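We'd been meaning to get down to the city since winter, and when the kids' school put a pupil-free day on a Friday we finally ran out of excuses. So it was up at half past five, toast in the car, and onto the early train with a backpack full of mandarins and one very overexcited eight-year-old.

The plan was simple enough. The Levchenko Theatre had its open day on, with a backstage tour in the morning and a matinee after lunch, and I'd managed to get four tickets to the lot for $120. I thought that was pretty good for a family day out, especially when you remember what the movies cost these days (and that's before anyone asks for a choc top).

The train took a bit over two hours and the youngest asked how many stops were left at every single one of them. Once we were out of the station we had time to kill, so we walked along the river and let the kids burn off some steam at the playground near the footbridge. It was one of those bright, blowy mornings where you're boiling in the sun and freezing the minute you step into the shade. Jumpers on, jumpers off, jumpers tied round Mum's waist for the rest of the day. You know how it goes.

We got to the theatre just before ten and the queue was already past the bakery next door, but it moved quickly. They split everybody up into groups of 26, gave each group a colour and sent us off with a guide. We were green. My daughter had her heart set on yellow and took a little while to get over it!

First stop was the wardrobe department, and oh my goodness, I could have stayed there all day. Racks and racks of coats, a whole wall of boots, and a lady at the back sewing buttons onto a waistcoat while forty-odd feet shuffled past her table. Our guide told us they keep 3000 costumes in the building and send the rest off to a storage shed. I do wish we'd been allowed to try something on, but there was a dress-up corner in the foyer for the little ones, so they did better than I did.

From there we went under the stage, where the ceiling is so low that my husband did the whole thing bent in half. We saw the trapdoor, the winch for the old lift and a row of pencilled signatures from touring companies. The kids got to stand on the trapdoor (locked, I checked) and yell up into the dark. Then it was up a very narrow set of stairs to the side of the stage itself, and we had a few minutes looking out at all those red seats. I got proper goosebumps.
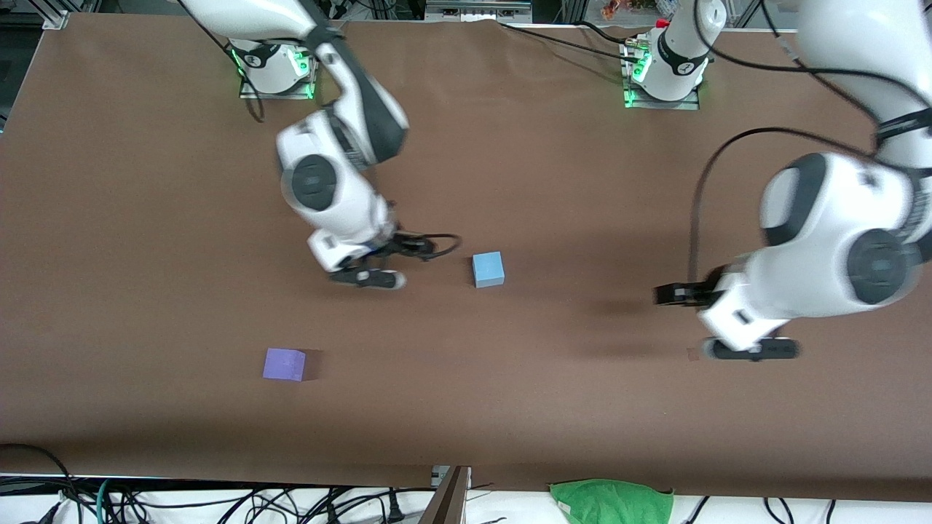 Blue cube in the middle, purple one over to the left.

By then everyone was starving. We'd been told to try Kokent, a dumpling place down the laneway behind the theatre, and I'm so glad we did. It's tiny, it's noisy and you order at the window, but the pork and chive ones were gorgeous and the kids polished off a whole basket of the plain chicken ones between them. Get in before noon if you can. When we came out the line was halfway to the tram stop.

The matinee was The Lighthouse Cat, put on by a touring outfit called Skevatmont, and it was in the smaller theatre upstairs, which seats 296. I hadn't heard of them before and didn't know what to expect. The story is about a cat who has to keep the lamp lit on her own through a storm, and there's hardly any talking in it, just music and some really clever puppets. The storm was done with bedsheets and a couple of big fans, and my son grabbed my arm and didn't let go until it was over. There was one slow stretch in the middle with a song about sardines that went on a bit, and I could hear a few wriggly bottoms around us, but they won everyone back with the ending. I may have had something in my eye.

It ran for an hour with no interval, so do the toilet trip beforehand. There are only three cubicles on that level and the queue afterwards was something else.

We had an hour or so before our train, so we wandered up through Cleltell Arcade to look in the windows. The tiled floor is lovely, and there's an old button shop on the top level that I've been going to since I was a uni student. I came away with six green glass buttons for a cardigan I haven't finished knitting. The kids chose a bag of rocky road to share, and most of it was gone by the time we reached the platform.

Both of them were asleep before we'd left the suburbs. I had grand plans to read my book on the way home, and I think I got through two pages before I nodded off as well.

If you're thinking of going next year, the tour tickets go on sale in November and the morning sessions are the first to fill up. Prams have to be left in the foyer, and there are a lot of stairs on the backstage part, though they run a shorter step-free version if you ring ahead. We've already put it on the calendar - and somebody has put in an early request for the yellow group.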